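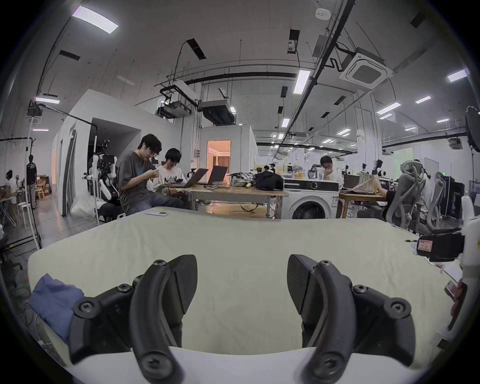
4 Sep 2021 — Cavdale cloth set, jaw width going wrong

Bad day for the blue cloth. I was so sure we'd get the whole fold set finished before dinner, and instead I spent most of it staring at plots of jaw width and muttering.

Short version: the hand gripper reports the wrong opening. With the fingers wide apart on the bench it's fine, same number every time I let go of the trigger. Close it on nothing and it's fine too. Close it on cloth with a bit of pull sideways, and the logged width sits still for a moment, then jumps. The fingers don't jump, I was watching them! I did it over and over with my face way too close to the jaws (pinched my thumb once, no skin broken, wear the gloves please).

I found it by accident in episode 837. The replay on the Bredico arm reached the cloth, stopped closing early, lifted, and left the cloth right where it was. The next one dropped it halfway to the fold. I blamed the arm at first and re-zeroed it, which did nothing except lose me an hour. Then I ran the recorded widths against the video by hand and there it was, a flat stretch and a step, right at the grasp.

Tried so far:

- swapped the trigger cable. No change.
- snugged up the screws on both linkages. One on the right finger took nearly a quarter turn, so that's not great, but the jump is still there.
- recorded with the Skistine logger and again with the old script. Same step in both, so I'm letting the logger off the hook.
- pulled the cloth straight back toward me instead of sideways. Clean trace, ten out of ten.

That last one is the interesting bit. It only goes bad under side load, so something is moving that shouldn't — my money is on the magnet under the encoder cup. It's a push fit and I never liked it.

The other half of the problem is the data. The batch has 3,520 episodes in it, and my check script (flat for too long, then a step bigger than the noise) flags 919. I don't trust that number yet. Some of those will be slow closes where the width really did hold still, and the script can't tell the difference. Nothing flagged goes into training until it's been looked at.

One more try at the sideways pull before taking the thing apart, fingertips shut on the left corner of the cloth and the rest hanging off to the right:
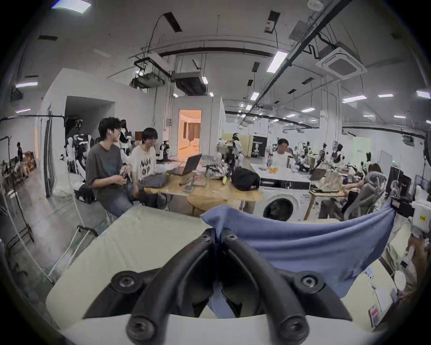 Haoran Jiang doesn't buy the magnet. His argument is that a loose magnet would leave the zero in a different place afterward, and ours comes back to the same zero every time. He'd look at the sensor board first, which he thinks is flexing against the shell when the linkage leans on it. Annoyingly good point. He also wants the replays stopped on the arm until this is sorted out, after the drop, and I agree, so the arm is tagged out and the key is in my drawer.

Next:

- open the base, paint a line across magnet and cup, close it up, pull sideways, open it again and see if the line still matches
- if it does, shim the board and repeat
- 2 spare encoders in the parts drawer, don't use either until we know which it is
- go through the flagged episodes, cloth ones first

If it's the board, the October units need the shim as well.

Cavdale notebook | Questions: ask at the cloth bench | Back to top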